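Home | Cells | Data cards | Parts bins | Changelog | Contact

Filed under: Bench notes, Bimanual, Laundry

# plikico-fold: README for the folding cell

Hi! If you've landed in this folder you're either about to run the Plikico cell or you've downloaded some of its episodes and want to know why the arms sit where they sit. This file covers the cell itself: how I set it up, what I check before I record, and what I've had to fix. The episode format lives in FORMAT.md and I'm not going to repeat it.

Last full pass over this file: Sunday, August 28, 2022. Smaller edits since then are in the changelog.

## What's in the cell

Two arms on one bar, a table, three walls, and a laundry basket. I know that sounds like a short list, but nearly every problem I've had comes from one of those touching another one in a way I didn't plan for.

- Two six-joint arms, left and right, both mounted at the front and reaching in
- One black mounting bar between the bases, on aluminum extrusion
- Speckled tabletop, glossy (more on that below, sigh)
- Plain pale walls on the back, left and right
- One fixed camera for the overview
- Control box and power, both under the front rail
- Controller software: Vurno, the March build. Please don't update it in the middle of a batch

The arms came to me used and the joints were in good shape. The cables were not, and I replaced the lot with the purple ones. I picked purple for the simple reason that I can find it in any picture at any size, and none of our laundry is purple. If you ever add purple clothes to the basket, tell me first!

## Setting up from cold

I do this in the same order every time, mostly out of superstition.

1. Wipe the table. Dry microfiber, no spray. I used a kitchen spray once and the shine got even worse for a week.
2. Push on each base with your palm, side to side. If you feel anything at all, stop and go to "Bar bolts" below.
3. Power on the control box, then the left arm, then the right. Vurno names the arms in the order it sees them, and if you flip it you'll be moving the left leader and watching the right arm go. It's a horrible feeling the first time.
4. Let both arms sit for 17 minutes before you run calibration. I've tried less and the wrist zero drifts.
5. Run `vurno cal --both`. Hands out of the cell, please.
6. Open and close each gripper all the way, five times. You're listening more than looking.
7. Put the basket at the back right, on the diagonal, and leave the back left corner for finished pieces.
8. Record one junk episode and delete it.

About that diagonal. I had the basket square to the wall for ages, and the right gripper kept catching the long rim on its way out with a sleeve in its fingers. Turned on an angle, the arm comes in over the short end and lifts clear. I wouldn't call it tuned, I just twisted it one afternoon and the snags mostly went away.

## What a session looks like

A normal episode is one garment. It comes out of the basket, gets spread in the middle, gets folded, and goes to the back left. The white pieces are the hard ones on this table, pale on pale, so I like to put a few of them in every batch. 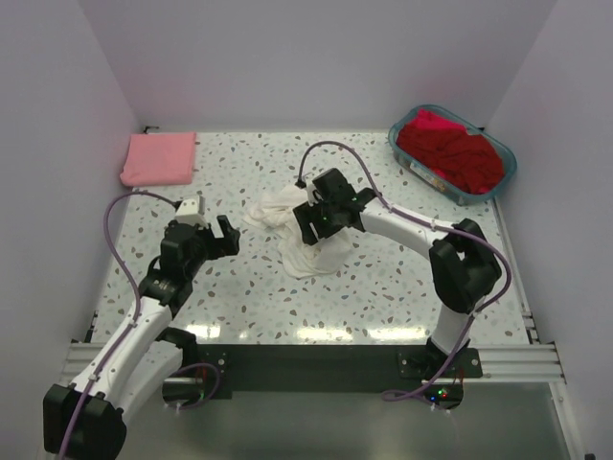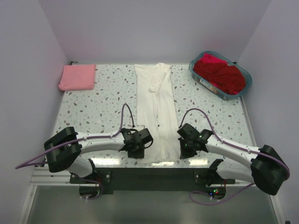
Each session runs to 76 episodes if nothing breaks, which takes me most of a day with a long lunch. I stop there even when it's going well. My hands get lazy on the leaders after that and you can see it in the data: slower grabs, sloppy releases, lots of little corrections. Nobody needs more of those in the training set, least of all me when I'm scrubbing through them.

If a fold goes bad halfway, keep going and finish it as best you can. Then set `outcome: messy` in the sidecar. Please don't delete messy ones! They're useful, and the folks at Skoltel who train on this set asked me specifically to keep them in.

## Cable care

This is the section I wish I'd had when I started.

The cable on each arm makes a tall loop over the wrist, follows the links, goes around the outside of the elbow and drops to the base. The loop over the wrist looks too big. Leave it big! When I had it trimmed down nice and tidy, the wrist pulled it tight on every full roll, and after a couple of weeks the gripper started dropping off the bus for half a second at a time. I spent three evenings blaming Vurno for that one. (Sorry, Vurno.)

The slack at the bottom wants a look too. It should hang free near the base and never get pinched by the bar. Before each session I move the arm through its full range by hand, power off, and watch the cable at the elbow. If it rides up over the housing, loosen the tie nearest the shoulder and feed it back an inch.

Swap schedule: I replace both cables every 700 hours of arm time. The meter is in the Vurno status page, bottom row, and it does not reset itself after a swap. You have to click the tiny wrench. I've forgotten to click the tiny wrench.

## Gripper fingers

The fingers wear at the tips, and thin cotton is what shows it first. When they start to slide off a single layer, it's time. I go by episodes here and check at every 100, with a scrap of old pillowcase: pinch one layer, lift, give it a tug. If it slips twice out of five, new pads.

Pads are from Ratanaporn, the soft ones in the gray bag. The harder ones last longer but they skate on towels. Clean the metal with alcohol before you stick the new pad down, press it for a minute, and leave it overnight. I've rushed that step and found a pad inside a folded shirt later, so, you know, overnight.

After a pad swap, rerun the gripper zero (`vurno grip --zero left`, then right). The new pad is thicker and the closed position moves. Skip it and the motor pushes against nothing useful and gets warm.

## Bar bolts

The bar is what keeps the two arms at a fixed distance, and all of calibration hangs on that distance. The bolts loosen slowly. My sign is that both arms are fine by themselves but miss each other by a finger's width when they hand over a sleeve.

Fix: power off, fold both arms in, snug the bolts from the middle outward, then go around again. Don't crank one side down first. The first time I did, the bar sat a hair crooked and I had to loosen everything and start over. Calibrate after, always, even if you only touched one bolt.

## Known annoyances

**Glare.** The table is glossy and the overhead lights leave bright spots along the near edge. I tried a matte film and the fabric stuck to it, so the film went in the trash. If you're training on this, mask the front edge or live with it. I keep the folding toward the middle when I can, but long garments reach down into it anyway.

**Red wires at the base.** They're thin and they sit right where your sleeve goes when you reach under the rail. Look before you reach. I've pulled one out and the arm just refused to come up, with an error message about something else entirely.

**Long pieces.** Anything that goes nearly the full depth of the table puts the near end very close to the arm bases. The elbows have room but the grippers have to point back toward the front, and that's an awkward pose to drive. Go slow. If a wrist hits its limit, back off and regrab a little further up.

**Basket sliding.** It creeps. A square of rug grip under it helped for a while. I put it back by eye between episodes and the position isn't logged, so don't assume it's constant across the set.

## Shutting down

Arms to rest pose first, then torque off, then power. If you cut power with the arms up they come down on the table, and they're heavier than they look. Basket can stay. Take the folded things out of the back left corner, shake them loose, and toss them back in for next time.

## Still to do

- Second camera, lower, so the hems are easier to see
- Strain relief at the left base
- Write down the lighting settings somewhere other than the tape on the switch
- A longer leader cable for the left side

Bug reports go in the tracker under "cell". Tell me which arm, which session, and what it sounded like.

Previous: FORMAT.md | Next: CHANGELOG.md | Back to top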